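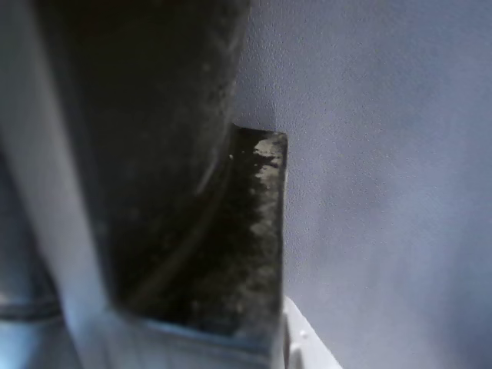 图6 深色表面近景,局部有浅灰色斑块(磨痕或残留物)

4.2 自报数据能说明什么

Ustuta市的包装分类试点常被引为居民教育见效的例证。前文已经提到,这一说法的主要依据是Fokell公司组织的入户问卷:问卷覆盖近800户家庭,收回有效答卷780份,多数受访者表示自己“基本能够”或“完全能够”按材质投放包装废弃物。试点报告据此推断,宣传手册发放之后居民的辨识能力有了明显提高。我们对这一推断持保留态度,理由与样本量关系不大。问卷测得的是受访者对自身能力的评价,评价的高低与实际投放的对错之间隔着好几步,报告对这几步几乎没有交代。

首先是提问方式。问卷第二部分要求受访者回忆最近一周处理过的包装,再逐项勾选“纸”“塑料”“金属”“复合”或“不确定”。选项中虽有“不确定”,但排在最末,字号也小于其他各项,而入户员的操作说明里写有“尽量引导受访者作出明确选择”。在这样的安排下,犹豫的人会被推向一个具体答案,“不确定”的比例自然偏低。报告把这一低比例解释为辨识能力较强,我们认为它更可能反映了问卷的设计。两种解释在现有数据中无法分开,报告却只讨论了前一种。

其次是对照的缺失。试点报告将发放手册的街区与Rodrigues区相比较,后者没有收到手册,自报正确率也确实较低。可是Rodrigues区的住户以短期租客为主,垃圾由物业统一收集,居民很少直接面对分类桶。把两处的差距全部归于手册,等于假定租住方式、收集方式和住户年龄都不起作用。报告附录里有一张人口构成表,正文从未引用。我们尝试用表中的年龄段重新加权,差距随之收窄,但由于表内没有住户类型一栏,无法继续推算。需要的数据或许存在,只是没有公开。

第三个问题在于“正确”由谁来定。报告把手册中的归类当作标准答案,而手册本身对几类常见包装语焉不详。淋膜纸杯在一处归入纸类,在另一处归入复合类;蛋托和水果内衬统称为“纸托”,没有提到外形相近的塑料制品。按手册培训、再按手册评分,得分上升至多说明居民记住了手册。至于他们面对一件没有标识的包装时会怎样做,这套办法无从回答。

Pisharody等人的评述也提到过类似的循环。Sudheer Pisharody主张,居民教育的评估应当以分拣线上的杂质率为终点指标,自报问卷只能用作辅助。我们大体同意,不过这一主张也有它的困难。杂质率受季节、节日促销和清运频次的影响很大,单个街区的改善很容易淹没在全市的波动里。Ustuta市的分拣线又不按街区记录来料,想把杂质追溯到某一条街,目前做不到。以杂质率取代问卷,可能只是用一个笼统的指标换掉一个主观的指标。较为稳妥的做法是在投放点抽样开袋,但这样做成本高,也涉及住户隐私,试点方在设计阶段就放弃了。

还应提到Cliken。这款手机应用在试点后期上线,居民拍下包装,由应用给出投放建议。报告称使用者的自报正确率高于未使用者,并建议全市推广。这里的选择偏差相当明显:愿意为一只空盒子打开手机的人,原本就比旁人更在意分类。报告没有给出使用者在安装之前的作答情况,也没有说明应用的建议是否经过核对。我们向项目方索取过核对记录,得到的答复是“内部测试结果良好”。在看到测试方法以前,我们不把它计为证据。

即便核对记录能够补齐,单凭外观判断材质这件事本身也有限度。颜色和光泽是居民最常提到的线索,偏偏也最容易误导:纸浆模塑可以压得很平整,塑料可以做成哑光的土黄色,深色表面上的浅色斑块究竟是磨损还是附着物,有时近看也难以断定。下图上方偏中的黄褐色物件便属此类,外形圆而外张,看起来像模塑纸板或纸浆制品,也可能是哑光塑料件。手册要求居民“一看便知”,这一要求恐怕连编写者也未必能稳定做到。遗憾的是,试点没有让编写者或分拣工人接受同样的测试,缺了这个参照,居民的得分高低便没有尺度可言。

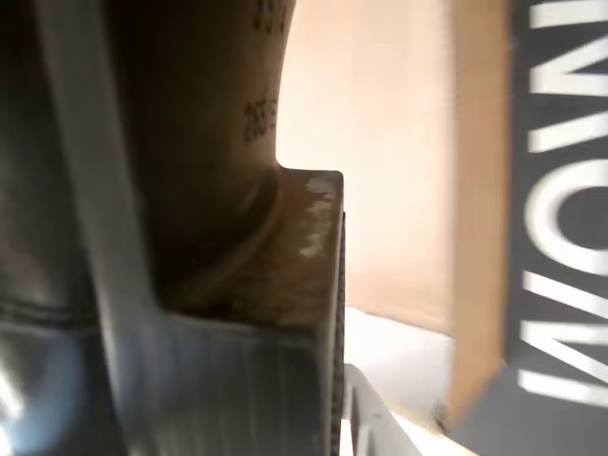
4.3 对后续评估的几点要求

上述质疑并不意味着宣传手册没有作用。手册也许有用,现有材料只是不足以支持报告中的那种肯定语气。后续评估若要改变这一状况,至少应当公开住户类型数据,并保留问卷原始选项的排列顺序,供他人检验提问方式的影响。

测试用的包装应取自居民实际丢弃的物品,其中须包括没有标识、外观含混的一类,材质由实验室鉴定后再用于评分。受访者在测试中可以触摸和弯折样品,这与日常投放时的条件更接近。“不确定”应作为有效答案单独报告,不得并入错误,也不得剔除。若将Cliken纳入评估,则应随机分配使用权限,并在分配之前完成一次基线测试。

追踪时间也应延长。试点的回访止于手册发放后的第六周,此时手册多半还贴在厨房里。我们建议至少再作一次回访,时间放在次年9月,届时短期租客已更换过一轮,留下来的效果才值得讨论。在此之前,把Ustuta市的经验写进其他城市的实施方案,依据是不够的。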